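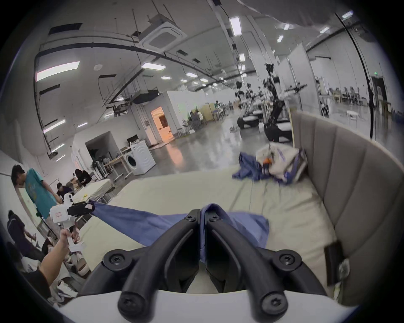
Should a small lab buy the expensive gripper first? My answer is that it should buy the cheap one first, buy two of them, and put off the expensive one until somebody can say in plain words what the cheap ones can't do.

I've held this opinion long enough to have annoyed a fair number of people with it, and I've changed my mind on plenty of other things in that time (wrist cameras, for one, and whether anybody needs a force sensor in the first month). On this one I only get more stubborn. The price sheet I have in front of me puts the Fivden two-finger set at 700 dollars and the Hakton at 3,000, and almost everyone I talk to wants to start by arguing about what the extra money gets you. You get a stiffer drive and a very nice controller, and the cable exits on the correct side, which I care about more than I should. The Hakton is a lovely piece of work. I just don't think it belongs at the beginning.

My reason is cloth. If your work is picking up blocks and putting them in bins, stop reading and go buy whatever has the best warranty. But a shirt or a bedsheet is a different animal. It folds where you don't want it to, it comes up in a double layer when you wanted a single one, and half the time you need a second gripper holding the far corner before the first one can do anything useful. So most of what you have to learn in the early months is where to pinch and which way to pull, and how far apart the two hands ought to be when you start. A better motor doesn't teach you any of it. Hours do, and two cheap grippers held in human hands will give you more hours than one good gripper bolted to an arm that three people are waiting for.

I did a comparison of my own last November, on the same garment, laid out the same way each time as well as I could manage. We ran 47 tries with each set. I'm not going to pretend it was science, and I won't print a table, but what I came away with was that the shape of the fingertip mattered far more than anything on the spec sheet. Curved fingers that meet only at the tips let you get under a wrinkle and take hold of just that wrinkle. Flat, wide pads grab everything in the neighborhood – wonderful for a towel, maddening for a collar. The Pluston pads, which I had been rather rude about beforehand, were the best of the lot on thick hems, and I owe them an apology.

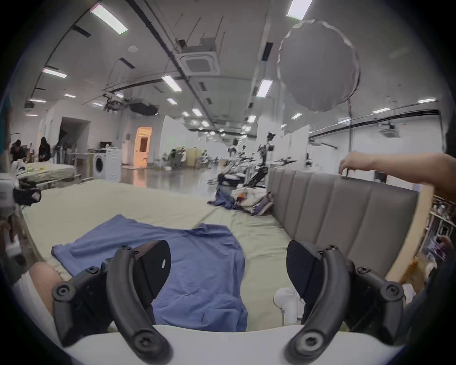
One reader of an earlier draft told me flatly that I had this backward: a cheap gripper has slop in the joints, the slop gets into every recording you make, and you end up teaching the arm to be sloppy too. Better to pay once, the note went on, than to throw out a month of data.

I take that seriously. Slop is real, and I've tightened enough little screws at 2 in the afternoon, with everybody standing there, to know it gets worse as the day goes on. But look at what the objection asks for. It asks for a gripper with tight joints, and tight joints are a matter of a hex key and a habit of checking before each session. Where I'd give more ground is the camera mount. If the camera shifts against the fingers, your recordings really will suffer, and I would happily spend money there before I spent a cent on the drive. The Merrick bracket is ugly and heavy and I recommend it to everyone.

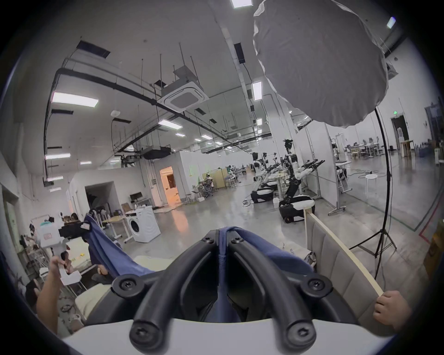 Two hand-held grippers, one blue cloth.

There's also the matter of who gets to try. An expensive gripper tends to acquire rules, and a sign-out sheet, and eventually one person who is allowed to touch it. The cheap ones get passed around. People with no particular training pick one up, close the fingers on a sleeve and find some grip I'd never have thought of, and I'd hate to lose those people to a sign-out sheet.

So buy the pair. Print a few fingertips, the curved ones first, and write down what goes wrong in words a newcomer could follow. When the list has the same complaint on it week after week, and the complaint is about the drive, call Hakton and pay what they ask.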